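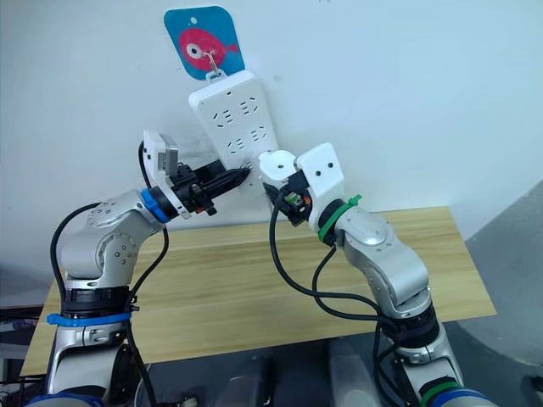 멜리나 랍티스는 지난 시간 끝나고 이렇게 물었다. 진단명이 없던 시절에 쓴 병원 기록을 읽고 지금 기준으로 "이 사람은 ADHD였다"고 말해도 되느냐고. 오늘은 거기서부터.

5강. 소급 진단의 문제 (주의력 장애의 역사)

1. 자료
- 파켄트(Farkent) 요양원 환자 기록. 전체 3000건, 그중 아동 557건
- 수업에서 보는 것은 발췌본 200쪽. 나머지는 열람 신청해야 함
- 담당 의사가 세 번 바뀜 → 용어도 세 번 바뀜. 꼭 확인할 것

2. 기록에 나오는 말들
"가만있지 못함", "산만", "말을 듣지 않음", "도덕적 결함"
마지막 표현이 제일 골치. 증상인지 평가인지 구분이 안됨. 같은 아이를 두고 교사는 게으르다고 쓰고 의사는 신경이 약하다고 쓴 경우도 있음 (발췌본 뒷부분, 쪽수는 다음 시간에)

3. 두 입장
모스코스: 행동 묘사가 충분히 자세하면 소급 진단 가능. 병명은 늦게 생겨도 상태는 있었다고 봄
가발라스: 불가. 묘사 자체가 당시의 학교 규율, 가정 형편을 통과해서 나온 것. 누가 왜 아이를 데려왔는지부터 봐야 한다고 함
둘 다 같은 기록을 인용함. 인용한 대목이 서로 다름. 비교해서 읽기

4. 주의할 점
- 기록이 없다 ≠ 환자가 없었다
- 여자아이 기록이 적음. 조용하면 의뢰가 안 됬을 가능성. 단정은 못함
- 유행성 뇌염 후유증으로 분류된 아이들은 따로 볼 것. 섞으면 안 됨
- 의무교육 시행 전후 비교할 때 의뢰 건수만 보지 말고 의뢰한 사람도 볼 것

5. 용어 정리
소급 진단: 과거 인물이나 기록에 현재의 진단 기준을 적용하는 것
진단 대체: 같은 상태가 시기에 따라 다른 병명으로 옮겨 가는 것. 환자 수가 늘어난 것처럼 보이는 이유 중 하나. 시험에 나옴

과제
발췌본에서 아동 사례 하나 골라 900자 이내로. 현재 병명은 쓰지말고 기록에 있는 말만으로 먼저 요약, 그 다음 문단에서 소급 진단 찬반 중 하나. 출처 쪽수 표시. 
다음 시간: 쿠르쿨라스 논문 앞부분, 약물 치료의 시작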